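Wrist keeps swinging wide mid-run, anyone?

rscanlon
Block sorting cell, two arms, stock Zorklow controller. 98 runs out of 100 fine. The other 2 the wrist whips sideways between picks and the arm stops with a following error. No contact so far but I dont love it. Started in November after the firmware update. Ideas?

nantana_s
Joint 6 passing through singularity. Seen it a hundred times. Change the approach angle.

rscanlon
Tried that. Same thing from three different angles.

vilho.s
Loose encoder connector. Power down, lock out, pull the wrist cover, reseat it. Ours did exactly this.

nantana_s
A loose encoder would fault before it moved. Not after.

vilho.s
Depends how loose. Ours moved first, then faulted. Not arguing, thats what it did.

zawadzka_w
What's your speed limit set to? And is anybody standing in there when it runs??

rscanlon
18 percent for testing. Nobody inside, gate closed. E-stop is on a cord so I can hold it outside.

zawadzka_w
Ok good. Leave it at 18 til you find it. Had a guy at Ambridge put his back up to full "just to check", bent a finger mount.

rscanlon
Not planning to. Grabbed this off the wrist cam, blocks on the floor, both grippers down by them
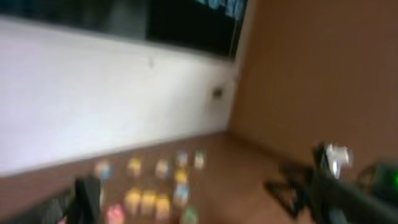
and the log for that run has joint 6 position jumping, then the error. Command line stays flat the whole time. So the planner isn't asking for it?

nantana_s
Flat command, ok, I take back singularity. Still not sold on the connector tho. Could be the new firmware filtering feedback different. Roll it back on one arm and compare.

vilho.s
Or reseat the connector, takes ten minutes

sunee_ph
Do one at a time or you wont know which fixed it. Connector first, run another 100 at the same speed, then firmware. And save teh logs before you roll back, ours got wiped.

rscanlon
Fair. Copying logs now, cover comes off after lunch. Will post what I find.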